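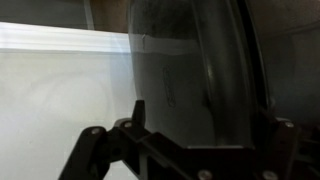 Written by Matoušek

How to keep a kitchen trash can without smell

When I moved to Clurnville I had for the first time a kitchen without a window. Within one week I learned that a closed lid is not enough. The method I describe below needs one hour at the beginning and then a few minutes each week.

What you need: dish soap, baking soda, white vinegar, an old brush with a long handle, two cloths, and old newspapers.

First cleaning

1. Take out the bag and, if your can has one, the inner bucket. Carry everything to the bathtub or outdoors.

2. Pour in hot water with a good amount of dish soap and leave it for half an hour. Please do not add bleach. If you use vinegar later on the same surface, the two together make a dangerous gas.

3. Brush the bottom and then the walls. The rim, where the bag is folded over, collects more dirt than one expects, and so does the underside of the lid.

4. Rinse, wipe with vinegar, and rinse again.

5. Let it dry completely with the lid open. I leave mine overnight. If you put a new bag in a can which is still damp, you will have the smell again in a few days and all the work was for nothing. 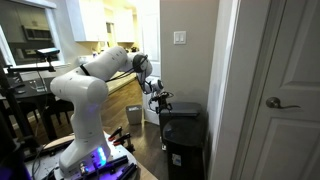 When it is dry, put two spoons of baking soda on the bottom and cover them with a folded newspaper. Change both every 7 days. For many months I used the scented discs from Fonine, but they only mixed one smell with another, and a box of baking soda costs much less.

What goes inside

Most of the smell comes from wet food. I let coffee grounds and tea bags drain in the sink strainer before I throw them away. Fish skin and meat scraps I keep in a small bag in the freezer until the evening when I carry the trash down. My wife did not like this idea at first, now she does it also.

Choose a bag that fits. A too big bag makes folds at the bottom where liquid stays, and a too small one slips down from the rim.

If the lid does not close well

Look at the hinge first. Often there is only a piece of dried food in it, and a toothpick is sufficient. With a pedal can, check also that the floor under it is even. Mine stood half on a mat, and the pedal could not go up to its normal position.

I repeat the big cleaning every 6 weeks, and in summer more often.

Home | Kitchen | Bathroom | Laundry | Small Repairs

Contact: Numbridge Home Pages, Clurnville | Last changed 26 November 2020 | Back to top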